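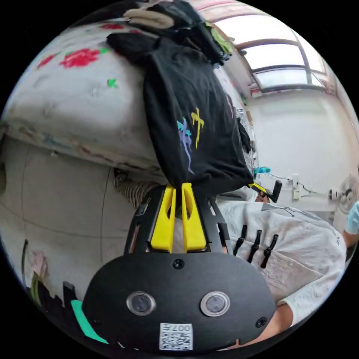 Section 7. When the Gripper Won't Let Go

Applies to the Drerus hand-held gripper, all units shipped with the two-button rear plate. Last revised 27 March 2023.

Sooner or later the fingers will close on a piece of clothing and stay closed. You will press the release button. You will press it again, harder, as if the problem were one of emphasis. This section covers what to do in place of that.

A stuck grip on fabric has one of two causes. Either the control board has lost track of where the fingers are (a position fault), or cloth has worked its way into the finger slots and is holding on by itself (a snag). The steps are different, and doing the snag steps on a position fault costs you nothing but time. Doing it the other way around costs you a shirt.

CAUTION: Keep your free hand away from the fingertips until the power is off. After a position fault the fingers may reopen without warning, and sometimes they close again to check their work.

CAUTION: Do not pull the garment. The fingers are cheaper than the drive behind them, but not by as much as you would hope.

7.1 Make things safe

1. Stop moving. Hold the tool where it is and let the cloth go slack. If it is hanging, lower it onto the pile or the bed.

2. Look for cords. A T-shirt that has been swept across a room can pick up a fan cord or a charger along the way. Unhook anything that came along for the ride.

3. Hold down both rear buttons for 2 seconds, then let go. The drive switches off. You should hear it stop humming. If you never heard it humming, put your ear closer to the plate and farther from the fingers.

4. Unplug the tool from its supply. The buttons stop the drive, but they do not cut the power, whatever the previous edition of this manual said. We have spoken to the previous edition.

7.2 Find out which fault you have

5. With the power off, push the fabric gently toward the rear plate. Toward, not away.

6. If it slides between the fingers, you have a position fault. Go to 7.3.

7. If it does not slide at all, you have a snag. Go to 7.4.

Note: Printed T-shirts confuse this test. Thick ink grips the finger pads and feels like a snag. Try again on an unprinted part of the shirt if you can reach one.

7.3 Clearing a position fault

8. Slide the garment out sideways, along the width of the fingertips.

9. Check that nothing is left between the fingers. Lint counts.

10. Plug the tool back in and press the left button once. The fingers open fully, close fully and open again. Keep everything out of their way, including sleeves you happen to be wearing.

11. Read the code in the Andel log window. Code 85 means the fingers found home. Code 680 means they did not, and you may repeat step 10 once. Once. A third and fourth try have never helped, and we have the logs from people who went on to a ninth.

7.4 Clearing a snag

12. Leave the tool unplugged. Lay it on its side on a flat surface.

13. Find the slot that has the cloth in it. Work the fold out with the blunt plastic hook from the kit. If the hook is missing, use the eraser end of a pencil. Do not use a screwdriver, a key or your teeth.

14. Inspect the slot for rough edges. A burr you can feel with a fingernail will catch the next garment too. Replace both fingers as a pair, even if the other one looks fine.

15. Run step 10 before going back to work.

7.5 If it keeps happening

Bunched cloth is the usual culprit. Pinch a single layer or a clean fold near a hem, and let the rest follow. Grabbing a fistful from the middle of a heap works nicely until it doesn't.

Code 700 is a worn drive belt. Stop using the tool and send it to the Morkgate service desk with the fingers removed and bagged. Write down the unit number from the sticker before you pack it. Please remove the garment as well. We received one in October with a cardigan still attached, and it went back to the customer under separate cover.

Replacement fingers and belts are stocked by Soylu. Order by unit number.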